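Week 9 notes - teleop demos, stove task (sim)

Handout by Vasiliki Politis, lab section. Read before you book a slot on the Uvel machine.

## What we mean by a demo

One demo = one person driving the arm through the task start to finish, every command and joint reading logged. No script, no planner. The policy later sees only what you did, so hesitations go in too.

Two ways to give one:

- **Kinesthetic** - grab the arm, move it by hand. Real hardware only.
- **Remote** - handheld controller or leader arm. All of this week's work.

## Stove task

Kitchen scene, knobs along the front of the range. Operator gets one instruction on screen, e.g. turn the burner off. Knobs are small and close together, so most of teh trouble is in the approach and not the twist.
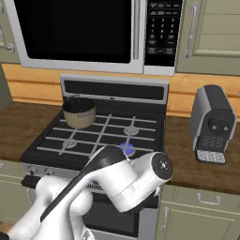 *Fig. 1. Arm over the cooktop, front-right burner lit. Pot is on the back left.*

Points from Monday:

- Come in slow. Fast approach = overshoot, then a correction the policy will copy.
- Pick a wrist angle early and keep it. Rotating late eats your joint range.
- Check which knob goes with which burner before you move. Benito's group lost 2 demos to this.
- Sim lets the tip go near a flame with no penalty. Don't get used to it.

## Viewpoint

Depth is hard to judge on a flat screen. From some angles the arm's own links sit right in front of the work, so switch views before closing in.
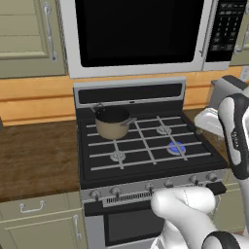 *Fig. 2. Gripper pointed down by the stove's front right corner, elbow link near the middle knobs.*

## Keep or toss

Set so far: 78 recorded, 31 tossed. Toss if wrong knob, if the arm bumps the range hard, or if you let go of the controller mid-run. Slow but clean is a keep. Unsure - flag it, Dalia Juška goes thru the flags.

## For next time

1. Record your demos, label with your initials.
2. Plot gripper speed for your best and worst run, same axes.
3. One paragraph: where did you pause, and would you want the robot to pause there?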